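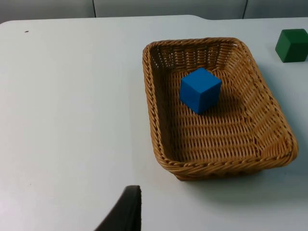

The demonstration table at Wornlow, with the wicker basket and the blue and green cubes.

News > Diary > Visits and open days

Diary of the Head of Programmes: open day at the Wornlow workshop
Thu 6 August

Attended the open day at Wornlow on behalf of the Institute, accompanied by Gion Pichler of the training section. We were received at the main entrance by Seraina Kofler, who is responsible for the handling laboratory and had arranged the programme. Visitor numbers were given to us as 321 by midday, a figure which includes the school parties but excludes staff and their families.

The morning opened with a short address in the lecture room. Ms Kofler set out the purpose of the handling work, which is to teach an arm to manage ordinary household objects of uneven shape. Pramex supplies the controllers under an agreement renewed in April. The laboratory now holds 1,668 recorded runs, of which 1,202 have been checked and released for use by the partner schools. Mr Pichler asked whether the remainder would be released this year. The reply was that checking is done by hand and that no date had been set.

We then moved to the laboratory in groups. The Hauser room is smaller than I remembered and the ventilation was poor. Visitors stood behind a rope at one side and the view from the second row was limited. I have asked that a screen showing the view from the gripper be placed higher on the wall next time, as several guests were obliged to lean across others to see it.

The exercise concerned coloured cubes and a shallow basket with a braided rim. Ms Kofler explained that the cubes are the simpler part of the task, being regular in shape and plain in colour. Wicker is harder. The rim is thick and uneven, it offers no flat face to the fingers, and the weave changes in appearance with each small movement of the arm. A member of the public asked why a plastic tray could not be used instead. She answered that people keep baskets in their homes and that the work must begin from there.

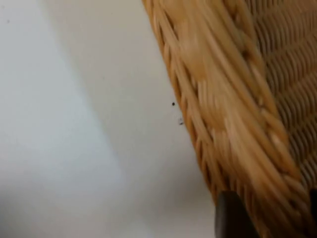 Gripper finger at the braided rim of the basket.

I took particular note of the discussion on speed. The laboratory has been pressed by Ollum to shorten the exercise, and Ms Kofler is not in favour. Her view is that a quicker arm would give poorer records from the wrist camera, and I am inclined to support her when the matter is raised at the autumn meeting. Mr Pichler was less certain and will write to me separately.

Lunch was served in the canteen annexe. Catering had been ordered for up to 64 invited guests and the hot dishes ran short before the second sitting. Spoke briefly with the head of the apprentice school regarding places for next year.

Left at a quarter past three. Letter of thanks to Ms Kofler to be drafted. The question of the rope and the second row to be passed to the events office, together with the parking signs.

3 comments | 11 shares

This site uses cookies to measure visits. By continuing to browse you accept their use. Manage settings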